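Do You Need a Paid PC Tune-Up Program?

Posted 08/06/2019

Every few months my inbox fills up with ads for programs that promise to make an old computer run like new. The latest one is called Wultel. I ran the free scan, and it told me I had 3804 "issues." I closed it, opened it again and ran the same scan. Now I had 468. I hadn't touched a thing in between.

So what is an issue? The report doesn't say. I clicked through a long list and found cookies, leftover shortcuts and registry entries for a printer I gave away years ago. None of that slows down a computer enough for a person to notice. But the number is big and red, and the button next to it asks for your credit card.

I had the same trouble with Garkum last November. That one claimed a startup that was "up to 5 times faster." Up to! I timed mine before and after with the clock on my stove, and I could not tell the two apart.

What I would try first

1. Look at what starts up with the computer and turn off what you don't use. Windows will show you the list for free in Task Manager.

2. Check how full your drive is. Mine was packed with 2000 vacation photos, most of them blurry.

3. Shut down, unplug and see if there is dust in the case. A can of air costs less than one year of Wultel.

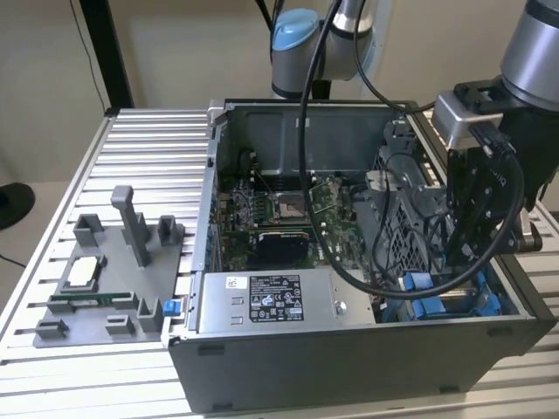
4. If it's still slow, price a solid state drive and more memory before you pay for any software.

What about the good reviews?

I read a lot of them. Many use the same phrases, and several were posted on sites that earn a cut of each sale. If a tune-up program really did help you, leave a comment and tell me how you measured it.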